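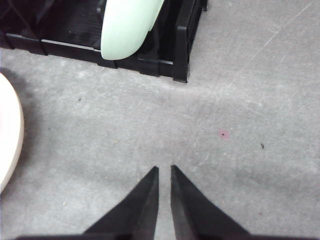 Fig. 1. Black plastic rack with ribbed floor and front rail; pale green item leaning on the rail.

HOUSEHOLD STUDIES 3212
Clirnberg Community College
Handout for Unit 7: Racks, and what we claim for them
Instructor: Montri Jitpraphai
Revised 25/01/2021

Last time we got as far as the sink and stopped. Please have your notes on rinsing with you, as I'll refer back to them without repeating much.

The usual textbook account of the dish rack goes like this. A washed dish is wet. You stand it on edge, water runs down, air reaches both faces, and the dish dries without a towel. I don't dispute any of that. What I dispute is how much gets piled on top of it by the time it reaches a sales page: that a rack saves time, that it makes a kitchen more hygienic, that it "organizes" anything. These are three separate claims and the evidence you will be shown for them is mostly photographs of clean kitchens.

1. Time

Drikach (the short pamphlet in your packet, first part only) says a family that air-dries gets back 40 minutes. Read it again and tell me: per what? The pamphlet never says. It also leaves out the putting away, which has to happen whether the dish was dried by air or by hand. If you towel a plate, you are already holding it when you get to the cupboard. If you rack it, you come back later and pick it up a second time. Maybe that's still a saving. I would like to see somebody measure it with the second trip included.

2. Hygiene

The argument against towels is reasonable as far as it goes. A damp towel used all day is a poor thing to wipe a clean glass with. A fresh towel is another matter, and people who write about racks tend to compare a good rack with a bad towel. Compare like with like. A rack with ridges in the floor keeps the rim of a plate up off the bottom, and water can collect in the channels between the ridges. Whether it leaves depends on slope and on an outlet, and you can't judge either by glancing at a rack from the front. When you inspect one, pour a cup of water in and wait.

Something to settle before you start: a rack with a solid floor and a rack with an open wire floor are different tools. The open one drains onto whatever is under it. The Cledetti catalog sheet calls both of them "self-draining," and I have stopped trying to work out what the word means there.

3. Order

Slots suggest that every dish has a place. Some do. Flat plates go in on edge and mostly behave. Anything rounded or deep is harder, and ends up propped against a rail, which works until the next piece goes in and nudges it. I don't count this as the user's failure. Makers draw racks full of matching plates, and very few of us wash only plates.

Loading, for what it's worth:

Put the plates in first, all facing the same way.
Leave a slot open between deep pieces.
Bowls and cups go upside down or at a steep tilt. A bowl lying flat holds its water, and then you have a small pond.
Long-handled things go at the side, with the heavy end low.
Stop when it's full. A heap on top of a rack is a heap.

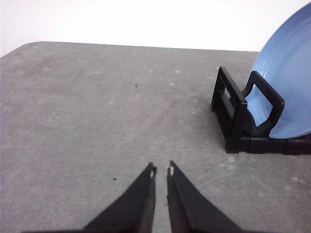
The loading order is my own preference and you are free to argue with it. In the April section a student put the cups in first and the plates last and lost nothing by it that I could see. What I won't accept in a written report is "the rack was well organized" with no statement of what was in it, which way it faced, or what you could take out without moving something else. The last of these is the test I'd use. Pick any piece and lift it. If two others shift, the arrangement isn't doing much.

Intarasuk's chapter (page 813 in the thick reader, yes, that far back) makes the opposite case, that the rack is really storage and people should quit pretending they empty it. I find this more convincing than I'd like to. Read it before the lab.

For the lab

Bring one rack from home, any material, and at least one plate and one item that doesn't fit a slot.

Write down where the rack normally sits and how long things normally stay in it. Ask someone else in the house too, and record both answers if they differ.

Do the cup-of-water test over a sink or tray. Note where the water goes, and leave out any adjectives from the box.

Reports are one page. Late ones go in the folder by the door.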